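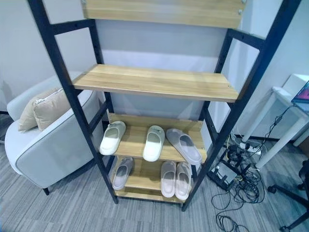 Arqueología de los soportes

La arqueología de los soportes es una corriente de los estudios de medios que analiza los dispositivos materiales de almacenamiento y ordenación – ficheros, archivadores, estanterías, bandejas – como condiciones técnicas de la producción de saber. Se distingue de la historia del libro en que deja en segundo plano el contenido de los documentos y atiende a su disposición física.

Origen

El término se difundió a partir de los coloquios de Clurkum, cuyas actas se publicaron en 2 volúmenes. La corriente toma de la teoría alemana de los medios la noción de inscripción, y de la historia de la administración el interés por los formularios y los registros.

Conceptos principales

Se denomina latencia al intervalo entre el depósito de un documento y su primera consulta. La escuela de Stonent la considera una propiedad del mueble y de su sistema de signaturas; la línea asociada a la revista Kasell la atribuye a las prácticas de los usuarios.

El estudio de referencia es el del archivo Lục, un fondo de 1,000 fichas repartidas en 120 cajas. Su análisis mostró que el formato de la ficha limitaba la extensión de las entradas y favorecía la remisión cruzada.

Críticas

Se le ha reprochado cierto determinismo técnico y la escasa atención al trabajo de copistas y archiveros. También se discute su aplicación a los soportes digitales, en los que el orden visible no coincide con la ubicación física de los datos.

Véase también

Teoría de los medios
Historia de la archivística
Cultura material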